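Jinora Community Kitchen - progress report no. 2
For: Imgate grants desk
Period: February to May
Written by: Marta Ivanyshyn

Apologies for the rough state of this. Wrote most of it between the lunch class and the evening one. Budget sheet is coming separately from Mayuree.

Where we are

Spring term finished. Lunch classes ran every week we planned except one, when the water was off on our street. Evening class started late (April, not March) and is still going. The recipe book is behind. The garden beds are ahead. Money is mostly fine, see below.

Lunch classes

These are the cooking sessions for people over 60 living on their own, the main thing you fund. Group size has settled at 10, which is as many as we can fit at the stoves without people bumping elbows. We tried splitting into two sittings in February and dropped it. People come for the company as much as the soup, and they did not like being told to leave at noon so the next lot could come in.

Tassanee Tanasarn taught the whole term. She changed the plan halfway through, and I think she was right. The original outline had a different cuisine every week. Too much shopping, too many one-off ingredients, and people went home with a recipe they could not make again on their own budget. Now she takes one base - rice, then eggs, then dried beans - and stays on it for a couple of weeks. People bring back what they tried at home. Some of it is very good. The egg curry has been made in more kitchens than I can keep track of.

Portion sizes still an issue. Most recipes feed four, most of our people cook for one. Tassanee is rewriting everything for one plate plus one to freeze. Slow work, becuase halving a recipe twice does strange things to the salt.

What we got wrong: the sign-up. It was online only for the first month. Two people who had come all last year simply vanished from the list and we assumed they had lost interest. They had not, they just never saw the form. Paper sign-up is back on the counter and will stay there.

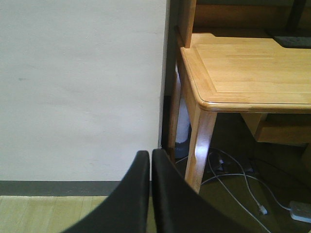 Evening class is the newer piece, for parents on shift work, starting at 6 and finishing by eight. Turnout has been up and down, mostly down when the factory changes its rota. Chutima Yimyam runs it and has gotten good at planning meals that still work if half the group shows up late. Her biggest request is wall storage and a place to pin up the week's recipe in large print, so people coming in halfway can catch up without stopping her. A plain off-white wall like the one in the photo would do the job nicely for a printed sheet, nothing fancy needed. We would like to cover this out of the small equipment line if you are OK with that. Please let me know before June, so she can have it for the summer block.

Child care during the evening class is still unsolved. Older kids sit in and help, which works. Toddlers do not work. One mother stopped coming over this and I don't blame her. We have asked Onia, the play group down the road, whether they could stay open later one evening a week. They are willing but need a second adult on site. Conversation is ongoing. I did not want to promise you anything in this report that isn't settled.

Recipe book

Behind, as I said. The plan was a finished draft by April. What we have is a folder with nearly 200 handwritten and typed sheets, a lot of them duplicates, several with no quantities at all ("enough flour"). Mayuree Thammasiri has been sorting them and calling people up to ask how much enough is. She enjoys this more than she lets on, but it takes forever.

Decisions made so far:
Plain language, large type, no glossy paper.
Each recipe tested once by someone who did not write it.
Cost per plate left out. Prices moved twice while we were arguing about it.
Thai and Ukrainian recipes get printed in both languages, the rest in English only for now.

Wiriya Print gave us a quote for a short run. It came in under what we put in the application, so I would like to move the difference to ingredients for testing. Mayuree will show this as its own line. New target for the draft is August. I think that is realistic. I also thought April was realistic, so take that how you like.

Garden beds

Sombat Yimyam built the raised beds out back in March, earlier than planned, with timber left over from another job. That saved us most of the materials cost. Herbs went in first: Thai basil, dill, cilantro, mint in its own pot so it doesnt take over. The basil sulked through a cold spell and then recovered. The cilantro bolted. We will sow it in smaller batches from now on, every few weeks, and keep it on the shadier side.

The lunch group has adopted the beds without being asked. There is a watering list now, and some strong feelings about whose turn it is. Tomatoes next. Chili peppers are on the windowsill at Chutima's house until the nights warm up.

We were asked at the last check-in if the garden would lower the food bill. So far a little, on herbs only. I would not count on more than that this year. Store-bought bunches of herbs were going bad in the fridge before we used them up, so the real saving is in less waste.
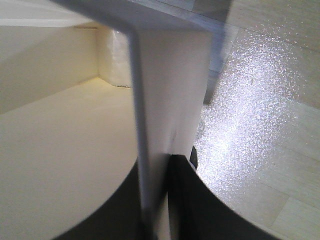 The white panel, standing upright.

Money

Short version, full sheet to follow:
Ingredients slightly over, mostly oil and eggs.
Teaching hours on budget.
Garden under, see above.
Printing not spent yet.
Travel help for the lunch group under. Fewer people claimed bus fare than we expected. I suspect a few are too proud to ask, so from next term Tassanee will hand out the fare at the door to everyone who wants it, no form.

One repair we did not plan for: the seal on the big oven. It leaked heat all through February and everything took twice as long to bake. Fixed now. Paid from our own reserve, not from your grant, just mentioning it as it will show in the year-end accounts.

Feedback

We did not do a survey this term. People are tired of surveys and the last one got us a row of ticked boxes and nothing useful. Tassanee asked everyone over tea what they cooked at home that week and wrote it down. Better information. A few of the answers:

"Beans, three days running, then I froze the rest."
"Nothing, my hip was bad. My neighbor brought me the rice."
"Made the soup for my son. He asked if I bought it."

The complaint we hear most is the chairs. They are too low for anyone with bad knees. Looking for taller secondhand ones, tips welcome.

Next three months

Summer block of lunch classes, a bit shorter, with a break in the hottest weeks.
Evening class continues, wall storage in if you say yes.
Answer from Onia on the late opening.
Recipe testing through July, draft in August.
Tomatoes, hopefully.
One shared meal with both groups together, outside if the weather holds. You are invited, will send the date once we agree on one.

What we need from you

A yes or no on using the equipment line for the evening class.
A yes or no on moving the printing difference.
The new claim form - the one on your site still has last year's dates on it and Mayuree doesn't want to fill it in twice.

Call in the mornings if you can, before the lunch class gets going. After that I can't hear the phone.

Marta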